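Books and Reading > Identify or discuss a book

Does the lighthouse novel ever explain the second set of letters?

Asked by Tainá Furtado

I've just finished The Salt Ledger by Alcides Guerra (Hovon paperback, April reprint) for our book group in Vukedthorpe and I feel I have missed something. The widow finds 26 letters in the piano stool, reads them all, burns them, fine. Then in the last chapter her sister turns up with another bundle and the book stops. Who wrote those? I have been back through the final part twice and my tea went cold both times. Spoilers welcome, I've earned them.

2 answers

Marcelino Araújo
It's the husband. It's always the husband. Next.

Daiane Bragança
It can't be the husband, much as I'd like it to be. He loses the use of his right hand in the storm chapter and the second bundle is described as neat, sloping and in green ink. The only person in the book who owns green ink is the harbour clerk, who gets one page near the start and a very long paragraph about his blotter. I assumed the blotter was padding. Guerra does like stationery.

So my reading is that the clerk wrote both lots, the widow worked it out when she saw the parish register, and that is why she burned the first bundle without crying. The sister hasn't worked it out, poor woman, and has carried hers across the bay in a hat box. Whether that is clever or just mean to the reader depends on how you felt about the goat.

If you can find the older Wibisono hardback, it has a short afterword which the paperback drops. It doesn't name anyone, but he spends 2 pages on forgery, and I don't think he was filling time. Mine came from a library sale and smells of somebody's shed - worth it all the same.

Try the register scene again before your group meets. You'll want to read it slowly, and with the blotter in mind.
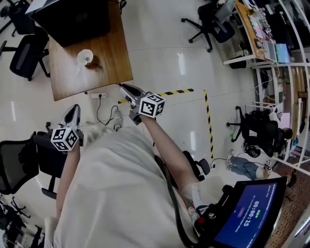
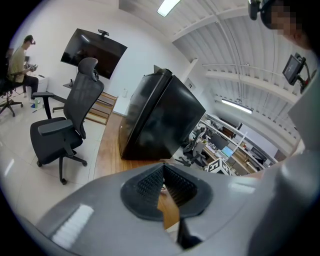 Gleice Bragança replied that the clerk theory was fine until the christening, when he borrows a pen from the vicar and the ink comes out black, and had Daiane skipped that bit as usual?

Daiane Bragança
It was the vicar's pen, Gleice.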